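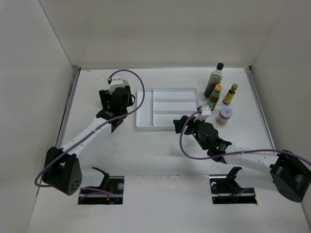

The Groceries That Teach

I spent a Friday at Kendlow putting away groceries, and I was terrible at it.

The company rents the back half of a former print shop, and the work that goes on there is stranger and duller than I'd hoped (I mean that fondly). People sit down at a pair of hand controls, move their own arms, and two robot arms inside a gray-walled booth do the same thing a beat later. Everything gets recorded. Do it well enough, often enough, and the recordings go off to train a model that will someday do the job with no one at the controls. One recording is called an episode. The job I was given is called Condiments, and the team had 1123 good episodes of it when I walked in.

You start with a divided tray, empty, and a little crowd of bottles and jars standing next to it. You finish with everything in the tray. My three-year-old could do it. She'd also eat the mustard, but she could do it.

I could not! My first try, I came in too low with the right arm and shoved a bottle of sauce clear into its neighbor. My second try, I got hold of a jar and then couldn't work out how to let go without the lid coming along for the ride. The thing you miss most is your fingertips. You don't feel the glass at all, so you end up staring at the gap between the gripper and the bottle and holding your breath, which everyone there does. The room goes very quiet and then there's a big sigh.

The operators have opinions about groceries that I found delightful. Tall bottles are bad because they tip. Squat jars are easy to keep upright and a pain to grab, as they're so wide. Clear glass is worse than you'd think. The favorite around the place is anything with a neck.

What surprised me was how much fuss goes into being different. I figured they'd want the same perfect move a thousand times over, and I kept lining my bottles up nicely before each go. Wrong. The software they use to plan the sessions, Bultik, gives you a new starting layout every time, and you're supposed to follow it even when it's annoying. Bottles bunched together, bottles far apart, tray shoved toward one side. A model that has only seen tidy tables gets very confused in a real kitchen.

Mistakes are another matter. If you fumble and recover, the episode often stays in. If you fumble and give up, it goes in a separate pile. I contributed generously to the pile.

By the end of the afternoon I had 2 episodes that passed review. The target for Condiments is 2989, so you're welcome, Kendlow. Then I went home and unpacked my own shopping with my own two hands, and I caught myself picking up the ketchup by the neck.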